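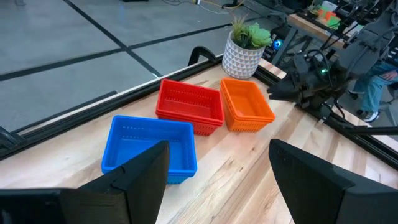 Blue, red and orange slotted baskets on a wooden table.

Home | News | Storage & Housewares | Retail | Reviews | Contact

Lalmont extends slotted basket range for open shelving
March | By Orla Hegarty

Housewares supplier Lalmont has added to its range of open-topped plastic baskets, with the new stock going on sale this month through its trade catalog and at the Ferraro home stores. The range comes in three colors: blue, red and orange. All are rectangular, without lids, and are sold for pantry shelves, school cubbies and craft rooms.

The baskets share one basic pattern. Small slots run along the upper part of the walls and further down the sides, so that air can pass through a loaded shelf and the contents can be partly seen from the front. The inside floor is smooth. Lalmont says a smooth floor is easier to wipe than a slotted one and keeps small items such as crayons and clips from falling through.

Empty baskets nest inside one another for storage. Lalmont recommends keeping nested stacks to 24 or fewer, as the lower baskets can bind under the weight and become hard to pull apart. Stacks that do bind should be twisted gently at the corners, according to the care sheet. Prying at the rim with a tool can leave white stress marks in the plastic.

The walls flare outward from the base to the rim. This shape is what allows the nesting, but it also affects how many baskets will fit on a shelf. Buyers who measure at the base will come up short – the rim is the widest point, and shelf plans should be drawn from that figure. The catalog lists both dimensions, with the rim size first.
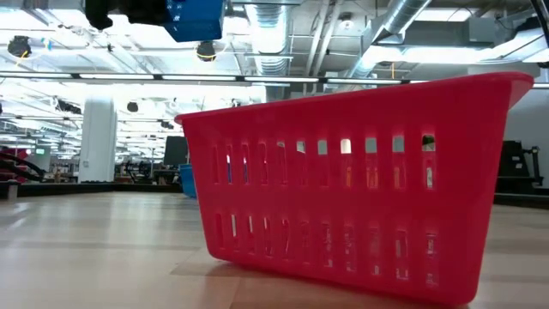 The rim is thick and rolled, and serves as the carrying grip. There are no separate handles. The care sheet advises lifting a full basket with one hand on each short side, and sliding it forward on the shelf before lifting. Baskets holding canned goods or other dense items should be kept on the lower shelves.

Color is left to the buyer, and Lalmont does not assign a use to any of the three. The Trekbridge school district, which took delivery of 1367 baskets ahead of the general release, is using blue for paper supplies, red for art materials and orange for items waiting to be returned to another room. Labels are tied through the upper slots with string. Adhesive labels were tried first and were dropped when they began to lift at the corners.

Washing is by hand in warm water with dish soap. Lalmont does not list the baskets as dishwasher safe. They should be drained upside down and dried before nesting, as water held between two baskets is slow to clear.

The baskets are sold singly and in packs of three, with each pack in a single color. Mixed packs are not offered, though Ferraro stores will split packs on request at the counter. A matching lid, made by Vurkell, is planned for later in the year – no price has been set.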